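Workshop notebook, 25 January 2026

Dye bath notes, madder on wool, third go at the Bolger recipe.

Picked up where I left off with the alum. Scoured the skeins last night in the big pot with a squirt of plain dish soap and let them sit in the water until morning. They rinsed clean on the second change. The Skodgate fleece still has more grease in it than the Rinon yarn, and I can feel it at the cut ends. Next time it gets its own scour.

Mordant: alum at the usual strength, no cream of tartar this time. Obsa Workneh thinks the tartar is what pushed the last batch toward orange, and I want to see it without. Brought the pot up slowly over an hour, held it at 82 C for 44 minutes, then heat off and lid on. I meant to hold it for the full hour but needed the burner. Writing that down so I don't blame something else later.

While it cooled I went through the drawer of small hardware looking for something to hang skeins from. The string loops keep slipping off the rail. 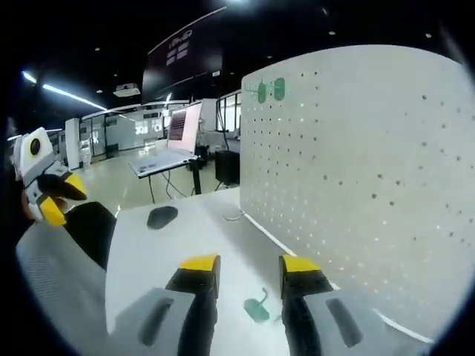 Mint-green plastic hook, on the white tabletop.

The rail is a length of dowel across two brackets by the window. Good air there, and not much direct sun in January. Anything with a closed loop has to be threaded on from the end, so open hooks are better. I also need to space the skeins a hand apart. Packed together last time they dried with a pale band where they touched.

Madder: ground root, soaked overnight in a jar of rainwater. The Curkovcombe tap water is hard, and that should help the reds, but I used it on batch 2 and got brick. Going half and half today. Strained the root through an old pillowcase and put the bag back in the pot with the yarn. Loose root gets into the fiber and takes forever to shake out. 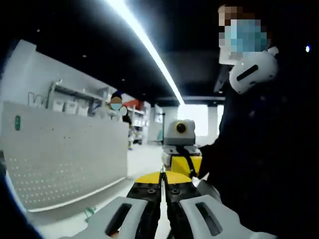 Temperature is the part I keep getting wrong. Above 70 C or so the browns come out of the root and the color goes dull, and the cheap thermometer reads 7 degrees low. Checked it against the glass one in a kettle of hot water to be sure. So a reading of 60 on the cheap one is 67 in the pot. I've written the correction on masking tape and stuck it to the handle.

Notes on the samples so far:

Rinon, alum only: clear red, slightly pink in daylight.
Rinon, alum, dipped in washing soda after: darker, closer to wine. Feels a little harsh.
Skodgate, alum only: patchy. See grease, above.
Skodgate, second dip in the leftover bath: soft coral, fairly even. Obsa wants this one for the spring order.

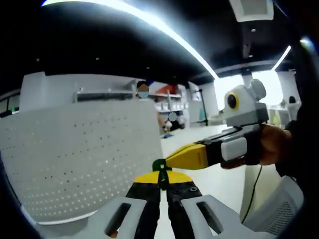

The leftover bath still has color in it, so I'm keeping it in the lidded bucket. Should be good for one more dip if it doesn't go sour. Label it this time.

To do: wash-test strips, one of each, and pin them to the card. Light test on the south windowsill, half of each strip covered with foil, leave until April. Ask Bolger whether his recipe weights are for dry fiber or damp — the sheet doesn't say, and it changes the alum quite a bit. Order more root. New pillowcase.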